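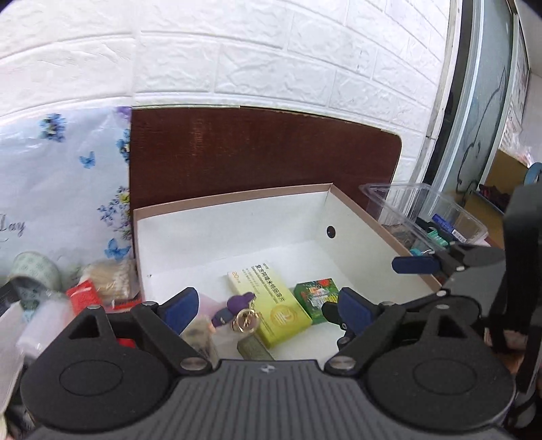
*The corner by the brick-look wall, butterfly cover on the left, window on the right.*

**Room check, back bedroom, 27 Fothergill Terrace, Prorthorpe**
Checked: 21st January
Form: Starko tenants' room check, version 3 (my comments are in between, sorry Bjartur, the boxes on the form are tiny)

Key: [x] fine, [ ] needs doing, [~] sort of

Bjartur, you asked me to do the whole form this time and not just tick down the side with a biro like last May, so I have! I typed it up so there's room to ramble. I started with the corner by the window as it's the fullest bit of the room, then did the boring things like sockets afterwards, so the order is mine and not Starko's.

## 1. Medicines and first aid

- [~] **Medicines in their own boxes.** Yes, the ones I came across are. The pale yellow one with the Chinese printing and the round logo is in its box, in the white cardboard box. I've put "sort of" as I can't read the Chinese and therefore can't tell you what the dose is or when it runs out. Could whoever reads it write the date on the front in English? A bit of masking tape would do.
- [ ] **Medicines kept apart from other things.** No. That same cardboard box has a purple toy figure keyring in it, lying right in with the medicine, and that's exactly the pairing the form is on about. If your niece is coming to stay again she will go straight for the keyring and then she's got her hand in the medicines. I'd move the medicine and leave the keyring, it's a nice keyring.
- [ ] **Medicines out of a child's reach.** Not where they are now, the box is wide open. Top of the wardrobe, or the bathroom cabinet if we ever get the lock fitted.
- [x] **First aid bits to hand.** The bundle of cotton swabs is out under the butterfly cover, by the roll of tape with the green pattern. I ticked this before I'd thought about it very hard. The tape looks like the decorating sort, so please don't anyone use it on a cut. Proper plasters are in the kitchen drawer, left of the cooker, and I checked those last week when I sliced my thumb on the bread knife.
- [~] **Small packets labelled.** There's a grey-green one under the keyring that I've left alone. If it's yours, have a look at it and tell me what to put.

## 2. Storage and stacking

- [x] **Heavy things low down.** Nothing in the corner struck me as heavy. It's mostly light stuff, boxes and bags and soft things. Quite a lot of it, mind.
- [ ] **Piles stable.** Hmm. I'm going to say no on this one and I'll come back to it further down, it needed its own section.
- [~] **Containers closed.** The clear plastic one with the blue and white box in it is useful, you can see what's in there without digging, and I'd like more of those please! The cardboard box next to it needs something over the top. I had a hunt for a lid and didn't find one.
- [x] **Nothing stored against the heater.** The plug-in heater (2000 watts, the tall one) lives on the other side of the room by the door, and I measured 70 cm clear in front of it. Starko don't give a figure on the form, they just put "adequate". I've decided mine is adequate. Please don't hang socks on it.

## 3. Window, wall and covers

- [x] **Window opens and shuts.** It does. Stiff, but it does.
- [x] **Glass sound.** No cracks that I found when I ran a cloth over it. I cleaned round the cat drawing and not over it, so if it has smudged that wasn't me.
- [~] **Hanging fabric secure.** The white cover with the blue butterflies and purple flowers hangs down on the left, right over where the swabs and the tape are. I gave it a gentle tug and it stayed put. But it does mean that whatever's underneath gets forgotten, so I'd tuck it back a bit when you're in the room. Keep it well away from candles as well, and yes I know you like a candle.
- [x] **Damp.** No patches on the faux-brick wall. The Climinex tub wants emptying, it was up to the line, so I've done that and put it back behind the door. Refills are under the sink. There's one left, somebody add it to the shopping.
- [~] **Stands and poles steady.** The black one on the window side stood up to a nudge. I'd still like it a bit further from the glass.

## 4. The pile

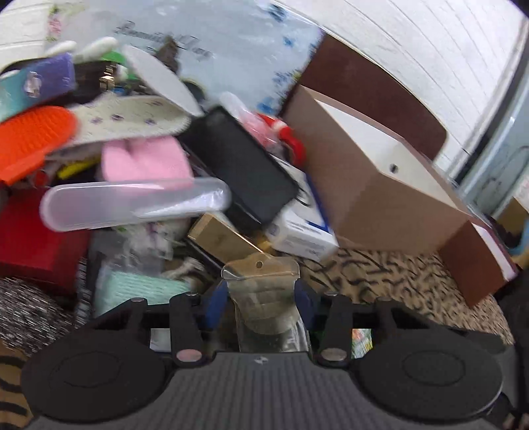 **Washington Fontes**

Right, so this got its own section. I don't mind a pile, I've got one myself (two if you count the chair), but the form asks for "loose household items, sorted or contained" and I couldn't put my hand on my heart and tick that.

- [ ] **Sorted or contained.** Neither, so far. There's a slipper with little purple dots lying across the top of everything, a mint-green fabric thing lower down, an orange silicone brush on the left, and boxes sticking out at all sorts of angles in the middle. My suggestion is fabric in one bag, boxes in another, and anything for washing or scrubbing goes back to the bathroom. I'll help, I quite enjoy it once the radio's on.
- [ ] **Plastic bags put away.** This is the one I'd do first. There's the clear zip bag with the little hole at the top, all crumpled at the bottom end, and then the big light-blue one with the curly writing behind the pile. With small visitors about I'd want both of those up high or in the bag drawer. Fold the big one flat and it'll hardly take up any space. The zip bag is worth keeping, use it for the swabs.
- [~] **Long or narrow items laid flat.** The long clear case is flat, good. The black box is tipped over at a slant with things underneath it, and I wouldn't trust it if you pulled something out from below. Take from the top!
- [ ] **Bottles upright and capped.** There's a clear bottle behind the black box that I couldn't get a proper look at. Please check the cap. I'm thinking of the nail varnish remover incident on the landing carpet, which we are still walking over.
- [~] **Straps and cords not trailing.** There's a black strap with a metal buckle up near the back of the pile. It wasn't down where you'd catch a foot in it, but I'd roll it up and put a band round it.
- [x] **Sharp items.** I didn't find any. No loose blades, no scissors lying open. Then again, I didn't empty the whole pile out, so take that tick as a tick for what I got to.
- [~] **Cardboard in good order.** The box on the right was tilting forward when I got to it. It wants to sit flat on its base, with the heaviest thing put in first. That little round hole at the top is meant for your finger, by the way, but they're a rotten way to carry a full box downstairs. Two hands underneath.
- [ ] **Boards leaning against walls.** The dark brown board against the white panelling needs either laying down or wedging. I've had one of those land on my foot in my last flat and I lost the nail, so I'm fussy about it.

## 5. Sockets, alarm and way out

- [x] **Smoke alarm tested.** Pressed the button, got the shriek, apologised to downstairs.
- [x] **Sockets not overloaded.** One extension lead in use, lamp and phone charger on it. Heater goes straight into the wall and it stays that way.
- [x] **Plugs and leads undamaged.** Looked along every lead I could reach. The lamp one has a kink near the plug but no wire showing, and I've made a note to look again.
- [x] **Door opens fully.** Yes, once I'd shifted my own shoes.
- [x] **Clear path from bed to door.** Yes. The pile keeps to its corner, I'll give it that.
- [ ] **Torch.** Battery's flat. Mine to fix.

## Jobs

| Job | Who |
|---|---|
| Medicines up out of reach, date written on the yellow box | Bjartur |
| Plastic bags folded and put away | Bjartur, or me if I'm in first |
| Pile sorted into bags | both of us |
| Board laid down or wedged | me |
| Check cap on clear bottle | Bjartur |
| Climinex refills | whoever's at the shop |
| Torch batteries | me |

## Anything else to add?

Starko leave a blank space for this so I may as well use it. The bathroom lock has been asked for before and I'd like it on record that I'm asking again, the cabinet is the obvious place for medicines and we can't use it properly until it shuts. Also the form has a line for "pets" and I've written none, the cat is only on the window.

Bjartur, have a read and put your own comments underneath before it goes off to them. If you disagree about the pile, say so, but you'll be sorting it either way. I'd rather do it one evening with a pot of tea than leave it for a weekend. I've got spare carrier bags with handles (the cloth sort) and a marker pen that works.

**Comment, Bjartur:** Fair on the medicines, I'll move them tonight and do the date in English. The slipper has a partner somewhere in there, so please don't bin anything that looks like half of something. Board is fine to lie flat under the bed. And I was nowhere near the landing carpet.

**Comment, Washington:** Noted. Under the bed it is. I'm leaving the carpet bit in.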